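Chapter 4
Setting Up and Looking After a Two-Arm Cell

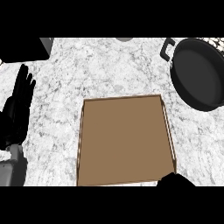

A cell with two arms has more to go wrong than two cells with one arm each. The arms share a work surface, a controller and a stop circuit, and a small error in one arm's base position shows up as a bad handoff at the other. This chapter follows one such cell, the Folomach kitchen-task bench, from its first setup through a season of regular upkeep. The bench exists twice: once as hardware, and once as a simulated model that the technicians use to test every change before it reaches the real arms.

Chapter 3 dealt with mounting and wiring. We assume here that both arms are bolted down, that the hands are fitted, and that the controller sees every joint. What remains is to teach the cell where things are and to keep that knowledge correct.

After reading this chapter you should be able to

zero the joints of a multi-fingered hand and record the offsets
match the base position of each arm to the simulated model
set a shared zone so that only one hand enters it at a time
read a maintenance log and decide when to zero again

4.1 The cell in this chapter

Nisha Upadhyay and Kiprono Bakilana set up the bench in May. Their first attempt at a tray task failed in 31 of 50 trials. The fingers closed well and the camera was sound. The fault was in the left arm, whose base had been entered in the model with the wrong rotation. The error was small at the shoulder and large at the fingertips, and the hand kept closing beside the rim of the tray.

Correcting the entry took 20 minutes. Finding it took more than a week - the team had gone through the hand, joint by joint, before anyone checked the base.

The order of work used in this chapter comes from that experience. Start at the base and move outward: base, arm joints, wrist, palm, fingers. Do not adjust a finger offset until every joint behind it has been checked. A finger correction can hide a base error at one spot on the counter and make it worse at another.

4.2 Before you begin

Bring both arms to the rest position and lower the speed limit. Clear the real counter of loose items. Have the last page of the log open, and write down the current offsets before changing any of them.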